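Flurkel-Forum > Simulation und Planung > Fragen

Zweiarm-Simulation: Buch wird in den Schattenbereichen falsch segmentiert, Planer meldet danach Kollision

Gefragt von kmrtn_82 am 19. August 2025
Schlagwörter: segmentierung, rendering, bewegungsplanung, zweiarm, kollisionsgeometrie

Ich arbeite an einer Greifaufgabe mit zwei Armen am Tisch, komplett in der Simulation. Die Szenen werden mit Urnura gerendert, die Planung läuft über Pavdale. Auf dem Tisch liegen Gegenstände, die pro Episode zufällig verteilt werden: Buch, Sanduhren, Becher, Tablett, Topfpflanze, ein kleines Regal. Der rechte Arm soll den Becher greifen, der linke bleibt währenddessen in Parkposition.

Die Wahrnehmung bekommt nur das Farbbild und das Tiefenbild, keine Daten direkt aus dem Simulator. Das soll auch so bleiben, weil später dieselbe Kette am echten Aufbau laufen muss. Aus den Masken erzeuge ich pro Objekt eine konvexe Hülle und gebe sie als Hindernis an den Planer.

Das Problem: Sobald der Schatten eines Arms über das Buch fällt, zerfällt die Maske in zwei Teile. Manchmal wird der dunkle Streifen dem Arm zugeschlagen. Dann wächst die Hülle des Arms bis in die Tischmitte und Pavdale bricht mit "start state in collision" ab, obwohl der Arm nichts berührt. 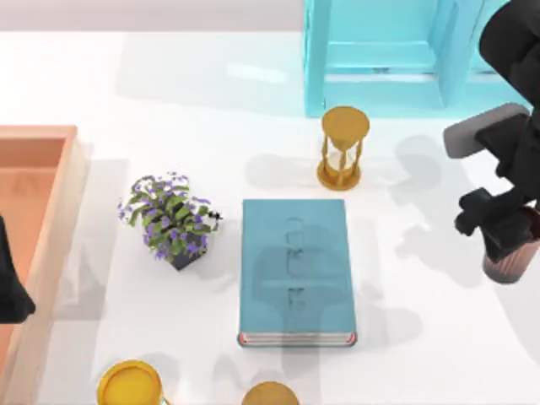
Ansicht der Tischkamera, rechter Greifer über dem Becher, Armschatten auf dem Buch.

In solchen Stellungen passiert es am häufigsten. Die Pflanze ist die zweite Fehlerquelle. Ihre Stängel reichen rechts fast bis an die Buchkante, und die Hülle der Pflanze überlappt dann mit der des Buchs. Das stört den Planer nicht, verfälscht aber meine Auswertung.

Von 1.982 Episoden sind über 17 Prozent wegen dieser Meldung abgebrochen. Ohne Schatten im Renderer sinkt die Quote fast auf null, aber dann sieht das Bild nicht mehr nach dem echten Tisch aus.

Was ich schon versucht habe:
Schwellwert der Segmentierung höher gesetzt. Die Armmaske wird besser, dafür fehlt die Hälfte vom Becher.
Sicherheitsabstand im Planer verkleinert. Hilft nicht, die falsche Hülle ist viel zu groß dafür.
Segmentierung mit mehr Schattenbildern nachtrainiert. Etwas besser, aber nicht zuverlässig.

Gibt es einen üblichen Weg, das sauber zu trennen? Oder muss ich an die Beleuchtung?

3 Antworten

Antwort von Eyerusalem Araya (als Lösung markiert)

Ich würde nicht beim Netz anfangen. Die Stellung der Arme kennst du aus den Gelenkwinkeln, also brauchst du sie gar nicht aus dem Bild zu segmentieren. Das gilt am echten Aufbau genauso, du verletzt deine Vorgabe damit nicht.

Vorgehen:

1. Aus den Gelenkwinkeln und dem Robotermodell ein Tiefenbild beider Arme aus Sicht der Tischkamera rendern. Auch den linken, selbst wenn er nur am Rand ins Bild ragt.

2. Alle Pixel, deren gemessene Tiefe mit der gerenderten übereinstimmt, als Arm markieren und aus der Punktwolke entfernen. Toleranz bei mir 4 mm in der Simulation, am echten Gerät mehr.

3. Erst danach die Objektmasken anwenden. Die Klasse "Arm" aus dem Netz ignorieren.

4. Zerfallene Masken über die Tiefe wieder zusammenführen: Wenn zwei Teile auf derselben Ebene liegen und aneinandergrenzen, gehören sie zum selben Objekt. Ein Schatten ändert die Farbe, die Tiefe bleibt gleich. Für ein flach liegendes Buch reicht eine Ebenenanpassung pro Maske.

Für Schritt 2 muss die Kamerakalibrierung stimmen. In der Simulation ist das geschenkt, aber prüf, ob Urnura die Tiefe entlang der optischen Achse oder entlang des Sehstrahls ausgibt. Das ist einstellbar. Wenn es falsch steht, passt die Maske in der Bildmitte und läuft zum Rand hin weg.

Achte auch auf Anbauteile. Seitlich an deinem rechten Arm sitzt eine graue rechteckige Fläche. Wenn die im Robotermodell fehlt, bleibt sie nach dem Filtern als schwebendes Hindernis übrig und du bekommst dieselbe Meldung wieder, nur an anderer Stelle.

Zur Pflanze: Eine einzige konvexe Hülle ist für so eine Form zu grob. Entweder in mehrere Hüllen zerlegen oder Voxel nehmen. Für die reine Planung kann sie bleiben, wie sie ist, und für die Auswertung rechnest du mit den Masken und lässt die Hüllen weg.

Kommentare:

kmrtn_82: Danke. Schritt 1 bis 3 sind drin, die Abbrüche beim Start sind weg. Die graue Fläche fehlte tatsächlich im Kollisionsmodell, nur im sichtbaren Modell war sie vorhanden. Die Tiefe stand auf Sehstrahl, habe ich umgestellt.

kmrtn_82: Nachfrage zu Schritt 4: Buch und Tisch liegen in der Höhe nah beieinander. Bei mir wird manchmal ein Stück Tisch mit ins Buch gezogen.

Eyerusalem Araya: Zuerst die Tischebene schätzen und abziehen, dann zusammenführen. Als Mindesthöhe über dem Tisch nehme ich 2 mm. Bei verrauschter Tiefe musst du höher gehen, dann verlierst du sehr flache Gegenstände. Die Innenfläche vom Tablett kann dabei mit verschwinden, der Rand bleibt aber stehen.

Antwort von Jelínek

Kannst du auch über die Beleuchtung lösen. In Urnura die Flächenlichter größer machen, dann werden die Schatten weicher und heller. Bei mir hat das gereicht. Ich habe allerdings nur einen Arm und keine Pflanze.

Kommentare:

kmrtn_82: Die Schatten sind bei mir schon weich. Es sind eher mehrere übereinander, vor allem in der Mitte und rechts.

Jelínek: Dann vielleicht weniger Lichtquellen. Eine von oben.

Eyerusalem Araya: Im Simulator geht das, am echten Tisch sind die Lampen vermutlich vorgegeben. Fürs Training würde ich die Lichter eher zufällig variieren, als sie auf einen günstigen Wert festzulegen.

Antwort von tb_regler

Gleiches Problem hier. Ich habe die Kollisionsprüfung für den Startzustand abgeschaltet, seitdem läuft es.

Kommentare:

Eyerusalem Araya: Davon rate ich ab. Die Meldung verschwindet, die falsche Hülle bleibt in der Szene. Der Planer fährt dann Umwege oder findet später keinen Weg. Am echten Gerät fehlt dir außerdem die Prüfung, wenn der Arm wirklich irgendwo anliegt.

tb_regler: Ok, bei mir ist es nur Simulation. Umwege habe ich allerdings auch.

Verwandte Fragen
Pavdale: Hindernisse während der Ausführung aktualisieren
Selbstfilter bei Tiefenkameras am Handgelenk
Konvexe Zerlegung zu langsam bei vielen Objekten
Urnura: Tiefenbild und Farbbild um ein Bild versetzt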